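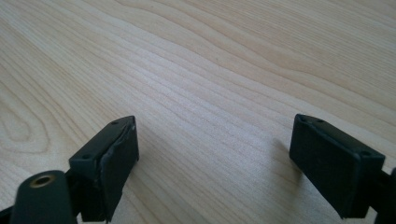
요즘 친구들을 만나면 꼭 한 번은 듣는 질문이 있다. "그래서 로봇이 설거지는 언제 해 주는데?" 내가 로봇 기사를 좀 챙겨 읽는다는 이유로 다들 나한테 따지듯이 묻는데, 내 대답은 늘 비슷하다. 설거지는 모르겠고, 나는 일단 식탁이나 제대로 닦아 줬으면 좋겠다! 진심이다. 물결 같은 나뭇결이 쭉 흐르는 밝은색 나무 상판 위에 까만 집게손가락 두 개가 마주 보고 있으면, 나는 '저 손으로 행주를 어떻게 짜지?' 하는 생각부터 든다. 네모나고 뭉툭한 손가락 두 개. 우리 집 세 살배기 조카 손이 차라리 믿음직해 보인다.

식탁 닦기가 뭐가 어렵냐고 하실 분도 있겠다. 그런데 한번 아침에 닦으면서 자기 손을 지켜보시라. 물컵은 들어서 옮기고, 김 부스러기는 손바닥으로 쓸어 모으고, 말라붙은 밥풀은 손톱으로 슬쩍 긁는다. 그 와중에 행주는 세 번쯤 접었다 뒤집는다(나만 그런가?). 말로 설명하라고 하면 나도 못 한다. 어느 밥풀은 긁고 어느 밥풀은 불려야 하는지, 그건 그냥 손끝이 안다.

작년 10월에 웨틀리라는 동네 공방 겸 작은 공장에 구경을 간 적이 있다. 원목 상판을 다듬어 파는 곳인데, 사포질하는 기계를 들여놨다고 해서 신이 나서 따라갔다. 기계는 정말 잘했다. 평평한 판을 올려놓으면 몇 시간이고 똑같은 힘으로 왔다 갔다 한다. 그런데 마지막에 상판을 쓰다듬어 보는 건 여전히 사람이었다. 거기서 일하는 미에치스와프 말리노프스키 씨가 눈을 반쯤 감고 손바닥으로 결을 따라 쭉 훑더니 "여기 다시" 하고 연필로 동그라미를 쳤다. 나도 만져 봤는데 도무지 모르겠더라. 내 눈에도 손에도 멀쩡한 판이었다.

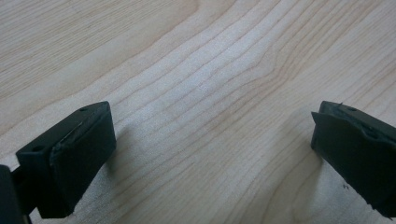 그러니까 내가 하고 싶은 말은, 지금 기계가 잘하는 일과 우리가 기계한테 시키고 싶은 일이 꽤 어긋나 있다는 거다. 공장에서는 판이 늘 같은 자리에 놓인다. 우리 집 식탁은? 어제는 택배 상자가 있었고 오늘은 빨래가 올라와 있다. 나조차 저녁에 뭐가 올라와 있을지 모르는데 기계한테 미리 알려 줄 수가 있나.

프랜신 라부아라는 오랜 친구는 나더러 너무 비관적이라고 한다. 세탁기도 처음에는 다들 못 미더워했을 거라면서. 맞는 말이다. 하지만 세탁기는 손이 없다! 빨래를 한데 몰아넣고 물로 돌려 버리니까, 손 흉내를 낼 필요가 없었던 거다. 나는 이 점이 제일 중요하다고 본다. 집안일 기계 가운데 성공한 것들은 대개 일하는 방식을 통째로 바꿨다. 식기세척기가 수세미를 쥐고 있지는 않잖은가. 반대로 손처럼 집고 접고 닦는 기계는 사람이 쓰던 컵, 사람이 쓰던 서랍을 그대로 상대해야 하니 출발부터 고생길이다.

그렇다고 집게손이 쓸모없다는 얘기는 아니다. 나는 오히려 그쪽을 응원하는 사람이다. 다만 순서를 좀 현실적으로 잡았으면 한다. 식탁 위에 놓인 컵 하나를 안 엎고 싱크대까지 옮기기. 이걸 매일, 5년 동안, 내가 안 지켜봐도 해 준다면 나는 기꺼이 돈을 낸다. 홍보 영상에서 한 번 멋지게 성공하는 건 이제 별로 안 궁금하다. 667번째 컵에서 손잡이가 기름으로 미끌미끌할 때 어떻게 하는지, 그게 궁금하다.

공장 쪽은 아마 더 빨리 될 것이다. 물건을 놓는 자리도 정할 수 있고, 잘못되면 옆에서 누가 멈춰 줄 수도 있으니까. 집은 그다음이고, 그중에서도 부엌은 맨 끝이지 싶다. 내 예상이 틀리면 밥은 내가 산다. 설거지는 그때 가서 기계가 하면 되고, 오늘 저녁 식탁은 일단 내가 닦으러 간다.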